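Occupational Skills, Block 2
Handout 5: Setting and clearing a small table
Tutor: Maja Sikora, Krajewska Centre for Home Skills

Please read this handout before the practical session. It continues the work on folding which we started in January.

1. Choosing the cloth

For home practice a printed cloth is more useful than a plain one. The print shows quickly if the cloth lies straight. Look for a border, because the border should run parallel to the edge of the table. If the cloth has words on it, decide first from which side they will be read. Usually this is the side where the guest sits, so the person who lays the table may see the letters upside down.

The cloth for our practice table is 120 cm wide. It should hang the same length on both sides.

2. Smoothing

Start from the middle and move the palms outwards. Do not pull at the corners – the middle will go out of line. Folds which stay after the second smoothing need the iron.

3. Placing and picking up small objects

Round things are the most difficult, as they roll when the cloth is not flat. We use balls for this exercise before we go to fruit and eggs. The rules are:

Put both forearms forward and keep the elbows low.
Take the object from its two sides.
Lift it only a little, then stop and check that you hold it well.
Move it, lower it, and wait a moment before you let go.

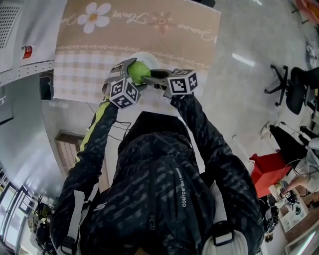
Many students lift too high. A small height is enough, and if the object falls, it does not roll far. Leszek Czarnecka teaches the same exercise to the evening group and asks for nine repetitions without a pause. In our group you may rest after each one.

4. Clearing

Take the small objects first, then the larger ones. Shake the cloth outside and fold it along the old lines, with the print inside.

Homework: practise part 3 at your own table and write down which objects were hard to hold. Bring your notes to the next session, together with Handout 4.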